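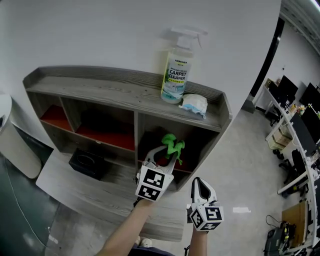
Flaten asked in their last letter whether the shelves in the family room are really worth a separate line in the budget, when the room already had cupboards. We try to answer this in the present report, which covers the work until October 2018.

The old cupboards had doors, and what was behind the doors was soon forgotten. Parents bought the same things twice, and small cloths and soft toys stayed at the bottom for months. With low open shelves everything can be seen from the floor, also by the children. The units are grey with a wood grain, and the board on top has a raised lip at the back and the sides, so bottles and small things do not roll down behind.

What has been done

The room at Carau is finished. We put the units against the white wall and moved the waste bin near to them. Cleaning products stand on the top board for the time when we tidy, and after this they go to the locked cupboard in the corridor. We know this is a point which Flaten raised, and the rule is now written on the door. The carpet cleaner was bought from the running costs and is not charged to the grant.

The room at Grumon is half finished. The wall there was not straight and the first unit had to be returned to the supplier, Pesonen, who changed it without cost. The delay was five weeks. The second unit is in place but has nothing in it yet.

Tidying sessions

We held 60 sessions in the two rooms together. At each one, the families sort what is left on the floor and put it back in the cubbies. In the beginning we had a paper list of what belongs in which cubby, but it was too long and people did not read it. Now there is only one rule: soft things go in the lower cubbies, everything else above. It works better, although the green cloths still end up everywhere.

Money

From the grant we have spent 2231 euros on shelving and transport. There remain 439 euros, which we ask to keep for the Grumon room, mainly for wall fixings and a floor mat.

What comes next

We plan to finish Grumon by January. We would also like to change the carpet at Carau in one corner, where cleaning does not help any more, but we have no price for this and do not ask for it now. Copies of the receipts are attached.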